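Giltano — Reproductor portátil de cine y música
Fabricante: Donura
Distribución: Pylypenko
Disponibilidad: en tienda desde febrero

El Giltano es un reproductor para quien quiere ver una película entera en el tren sin negociar con el pasajero de al lado de quién es el enchufe. Pantalla panorámica, dos salidas de auriculares y un altavoz que suena bastante mejor de lo que su tamaño hace temer. Los bajos profundos, eso sí, se los tendrá que imaginar.

Lee los formatos de vídeo habituales y unos cuantos que ya solo usa su cuñado. Los subtítulos admiten tildes y eñes desde la primera actualización. Antes, cualquier drama español parecía traducido del croata por un fax.

Qué trae de serie
Reproductor Giltano
Auriculares de botón (cumplen; no les pida más)
Cable de carga y cable para televisor
Funda blanda
Manual en 3 idiomas, uno de ellos castellano comprensible

Capacidad
Guarda hasta 1000 canciones en la memoria interna, o bastantes menos si usted es de los que se bajan los conciertos sin comprimir. La ranura lateral acepta tarjetas de memoria, que se venden aparte. El menú ordena la música por artista, disco o género, aunque el criterio con que decide qué es «pop internacional» sigue siendo un misterio: hemos encontrado ahí rancheras, dos bandas sonoras y un villancico.

Batería
Con vídeo y brillo medio aguanta un largometraje y buena parte del siguiente. Se carga por completo en 90 minutos. Las películas de cine épico con intermedio conviene empezarlas con la batería llena y la cena hecha.

Modo Rundum
Es el sonido envolvente de la casa. Con auriculares se nota en las escenas de acción, y en los diálogos coloca a los actores en el fondo de una piscina. Se desactiva desde Ajustes, Sonido, Rundum, No. En comedias recomendamos el No.

Comprar y pagar
Puede recogerlo en tienda o recibirlo en casa. Aceptamos transferencia, contra reembolso y tarjeta. El pago con tarjeta se puede dividir en 3 plazos sin intereses, siempre que se elija la opción antes de confirmar el pedido. Después ya no hay manera, y en el teléfono de atención le dirán lo mismo con más música de espera.

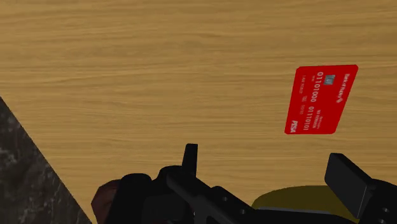 Tarjeta de pago roja sobre una superficie de madera.

Devoluciones
Se admiten con el embalaje original y todos los accesorios. Los auriculares usados no se cambian, por razones que preferimos no ilustrar.

Accesorios compatibles
Soporte para reposacabezas Donura
Cargador de coche
Mando a distancia (de alcance corto; levantarse cuesta casi lo mismo)

Ficha actualizada el 06/03/2011. Precios con IVA incluido. Las películas no vienen con el aparato.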